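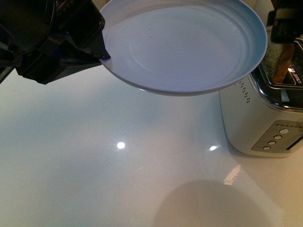

Trevlow Catering Services is putting robot arms into the staff kitchen at its Clelotham site, and I'm looking for people who work in kitchens to come in, work beside them, and tell me what they think. I don't work for the company that makes the arms. I was hired by the site's staff association to find out what the change does to the jobs of the people already there, and I took the work on the condition that I could write the advertisement myself. The sales material for the system, which is called Zunodby, promises that it will "free your team for higher-value tasks." I have asked four times what those tasks are. What I know so far is that an arm can hold a light blue plate by the rim over a white counter, next to a toaster with bread in it, and that a person still has to be in the room. I would like to know what that person's day is like.

What the study is

You would work a breakfast shift of three hours in the Clelotham kitchen, alongside one regular member of staff and one Zunodby station. The station is meant to handle plates and toast. You would do the rest: eggs, fruit, drinks, wiping down, talking to whoever comes to the hatch. Afterward you sit down with me or with Misaki Furukawa for an interview, and we pay you for that time too.

Everyone does three shifts, on separate days. In the first one the station is switched off and you work the way the kitchen has always worked. In the second it's on. In the third it's on and the staffing is one person lower, which is how the vendor's own plan says the kitchen will run by next year. Management would have preferred that we skip the third shift. It stays in.

What I want to find out

The questions are plain ones. Do you end up waiting for the machine, or does it wait for you? Who gets blamed when a breakfast goes out late? How much of your shift goes to clearing, restarting and rearranging things so the arm can reach them, and does anybody write that work down or pay for it? Do you stand differently at the counter? Do you talk to your coworker less?

I heard from a kitchen in September that was told its new equipment would cut the hours spent on plating. The hours did go down on paper. The same people were still coming in early to set out the plates in the right spots, off the clock. I don't know if that is happening at Clelotham. I'd like somebody other than the vendor to look.

Who can take part

You need to be 18 or older and have worked in a kitchen, canteen, hotel breakfast room or school cafeteria for at least one season. It doesn't matter if you're working now. You don't need to know a thing about robots, and if you're strongly for them or against them you are still welcome. I'd ask only that you tell me so at the start.

Please don't apply if you're employed by Trevlow in a supervisory job, or if you or someone in your household works for Akl, the contractor installing the stations.

Current Clelotham kitchen staff are covered by a separate part of the study and should speak to Shinji Ueda at the staff association.

Pay and conditions

You get $70 for each shift and the same again for the interviews, all of it paid within the week. If you stop partway through a shift for any reason, you are paid for the full shift. Bus fare is covered. Parking is not, I'm sorry to say; I asked.

There is a stop button at the station and you'll be shown how to use it before anything is switched on. Press it whenever you want. You won't be asked to justify it, and presses are not reported to Trevlow under your name.

The association's whole budget for paying participants is $3000, so places are limited and I can't add more once they're gone.

What happens to what you say

Your name stays with Misaki and me. Trevlow gets the finished report on the same day the staff do, and has no right to edit it. Akl asked for the interview recordings to "improve the product." The answer was no, and it's written into the agreement you'll sign. You can have a copy of that before you decide.

I can't promise the report will change anything. The first stations are already paid for, and I've seen good reports go into a drawer. It will be on record, though, and the association plans to bring it to the table when staffing for next year is discussed.

How to apply

Write a few lines about where you've worked and what you did there, and leave them with the staff association at the Clelotham front desk, marked for Misaki Furukawa. No résumé, please. Say which mornings you can't do. Applications close Saturday, October 31, 2020, and everyone who writes will get a reply, including the people we can't take.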